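# About Brevero

Hello, I'm Saskia Ellery, and Brevero is my evening language school. We teach Italian, Greek, te reo Māori and a bit of Amharic to grown-ups who have mostly been told at some point that they're no good at languages. I was one of them! I got the worst French mark in my year and my teacher wrote "Saskia tries" on the report, which my mum kept on the fridge for a whole summer.

I started the school with Dionysis Tzanetos, who I met when we were both doing admin in the same dull office. He used to teach me a Greek word every time the kettle boiled. After a winter of that I could order lunch, complain about the weather and say something quite rude about the photocopier, and I thought, well, why wasn't school like this? So we put a card up in the bakery window offering Greek and Italian, two evenings a week, bring your own mug. The first class was tiny and one of them had come for the wrong thing altogether (she wanted upholstery). She stayed, and she's in the advanced group now.

We still do things much the same way. You talk from the first night, badly and a lot. There's a book, but it mostly lives in your bag. Nobody gets picked on to read aloud, and I feel quite strongly about that one, having once been made to read a whole page about a railway station while a boy called out corrections from the back. 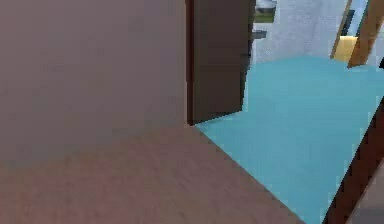
Mereana Treloar joined us a couple of years in and brought te reo Māori with her, along with a guitar and a frankly enormous tin of biscuits. Her beginners sing before they do anything else. I was doubtful, I'll admit it, and then I found myself humming the days of the week in the supermarket and had to eat my words. Huia Kingi takes the second-year group and is the one to see if you want grammar explained properly, with arrows. She loves an arrow.

Fasil Degefa teaches Amharic, and he's our newest tutor. He'd been coming to my Italian class as a student and kept staying behind to show people how to write their names in Amharic letters, so in March I asked him if he'd like to be paid for it. His class is the smallest we've got and the loudest by miles. If you're learning for a partner's family, do tell him, he'll move all the useful bits about food and aunties to the front.

We've got 38 people on the books this term, and I'd like to keep it near that. Dionysis thinks we could squeeze in more and he may be right — he usually is about sums — but I like knowing everyone's name and which biscuits they don't eat.

A few practical things people ask me. You don't need to have studied anything before. You can miss a week and we won't tell you off, just ask somebody in your group what you missed, or ring me. There isn't an exam. If you want one (some people do, for work) Huia will help you get ready for it and tell you where to sit it, but it's done elsewhere and you pay them, not us. And yes, you can swap languages if you find you've picked the wrong one, up to the second class. After that the groups have got to know each other and it gets a bit messy.

Once a term we have a supper where everybody brings a dish and has to introduce it in the language they're learning. Dionysis's lentils have been introduced in all four by now. Families are welcome, and so are past students, who turn up more often than you'd think.

If you'd like to try us, come and sit in on a class before you pay for anything. Drop me a line with the language you fancy and I'll tell you which evening to come. Bring a mug!

Saskia

*Page last updated 11/07/2018*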